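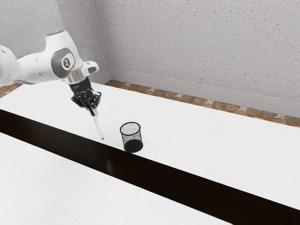
Progress report to the Sendlow small grants desk, 2021-12-30

Hi all - a quick one before the new year! The simulated bench is up and running, so I can finally practice the stick-and-cup job at night without waking the house. I've run it 219 times since September, and 100 of those ended with the stick in the mesh cup. Most misses catch the rim (I think my release height is off).

Spent so far: $936, mostly on the computer. Anum Orakzai is still helping me with the grip code - big thanks there. Next up are 3 thinner sticks, then the real arm in the Bugti workshop. I'll need the second payment before then, please!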